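Print
E-mail

Sedeo Toy Library, Distthorpe
Progress report to the Sárközi Fund, July 2018
Prepared by Shaimaa Ghoneim, coordinator

Work on the block sets is on schedule. The grant paid for sorting and repacking the donated building blocks, and for a new storage system so that sets go out complete and come back complete.

At the end of June we had sorted 1000 blocks by colour and size. Of these, 46 were too chipped or cracked to lend and have been taken out of the collection. The rest were washed, dried on racks and put back into stock. We have made up 103 mixed-colour sets. Each set has a card listing what belongs in it, and the same card is kept at the front desk for checking returns.

Storage took longer than planned. The first tubs we ordered from Cakolel had lids that did not close properly once the tubs were full. Cakolel replaced them at no charge, but we lost two weeks. Sets are now shelved by age group along the back wall, with the smaller pieces on the upper shelves, out of reach of toddlers.

Ernő Erdős has taken over the returns table. Blocks are tipped out, checked against the card and put in a bowl or straight back in the tub. Mixed-up colours are still the most common problem, particularly dark blue and purple, which are hard to tell apart under the old lights. We have asked the building owner to replace the two tubes nearest the table.

Spending is within budget. The only change is $300 moved from printing to storage, as agreed by e-mail. Receipts are attached to the financial statement.

Still to be done:
- finish the cards for the sets with very small pieces
- label the lower shelves
- write a one-page guide for families on washing blocks at home
- recheck the first sets that went out on loan

We do not expect to need an extension. The final report will include loan numbers for the full period and comments from families.
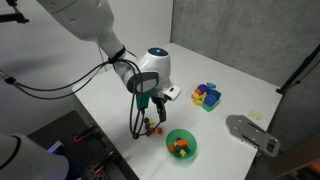 Coloured blocks on the table, with four in the green bowl.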